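Call for participants: open house visitors and table partners

Skumurine is opening its robot workshop at Tranddale to the public on January 20, 2018, and we would love to have you in the room! We are looking for people aged 10 and up who want to spend part of a day working next to a robot and telling us what they think of it. You don't need to know a thing about robots. If you have ever sorted a box of toy bricks by color, you already understand the job.

What goes on at the table

The work is small and surprisingly absorbing to watch. Toy building pieces, purple, lime green and blue, are kept by color in a divided white tray, and the robot handles them with a pair of flat black fingers. The blue ones are our favorites, because some of them are really tiny and the fingers have to line up just so. You'll stand close enough to see every try, and you can ask the operator to slow down or go again as often as you like. 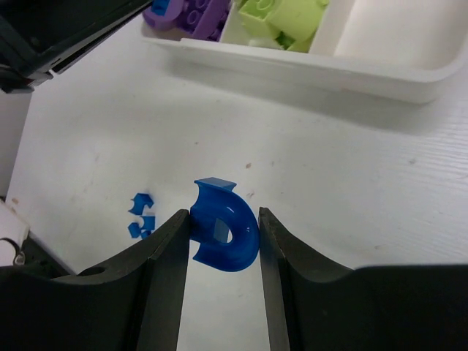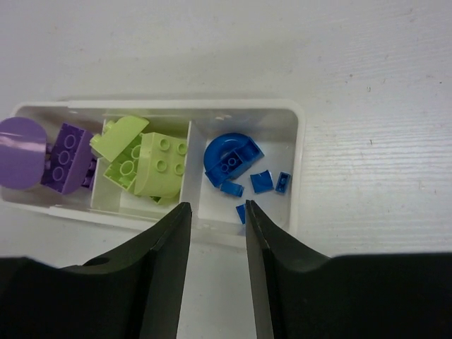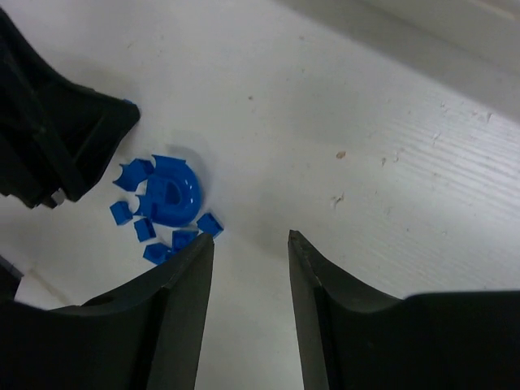 Blue pieces on the tabletop, and below, one held between the fingers with the tray behind it.

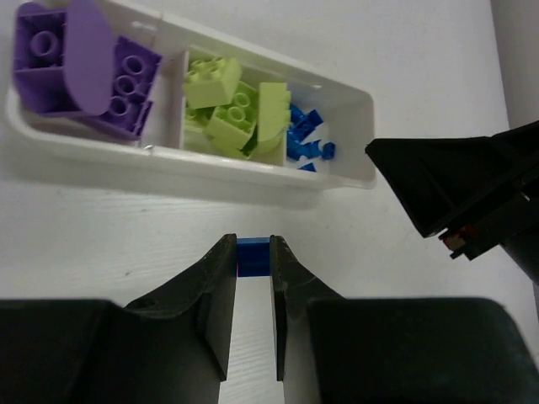

What you would be doing

Visitors come in small groups of 7. Each group gets a short talk, then a good long stretch at the table. We'd like you to:

- lay out pieces for the robot, as tidy or as messy as you please
- guess which piece will give it trouble, and write your guess on the card before the run
- take a turn at the controls with an operator beside you
- fill out a one-page form before you go home

The form matters a lot to us. At our September session in Dembridge we got 83 of them back, and the best ideas came from people who had never seen a robot arm up close (one of them got us to rewrite the whole opening talk).

Table partners

We also need a few table partners for the full day. Partners welcome each group, hand out cards, reset the pieces between runs and keep the line moving. It's a paid day, with lunch. You should be comfortable talking with kids and with grandparents, and fine with being on your feet. Training is the evening before, in the Auer room on the ground floor.

Space

We have room for roughly 200 visitors over the day. Entry is free, but please sign up so we can place you in a group. The tables can be reached without stairs, and there are stools for anyone who wants one. Children under 14 need an adult with them.

How to sign up

Write to Qianru Zou at the Skumurine front desk. Tell us whether you want to visit or be a table partner, how many are coming, and if mornings or afternoons suit you better. Partners, please add a few lines about yourself. No résumé needed.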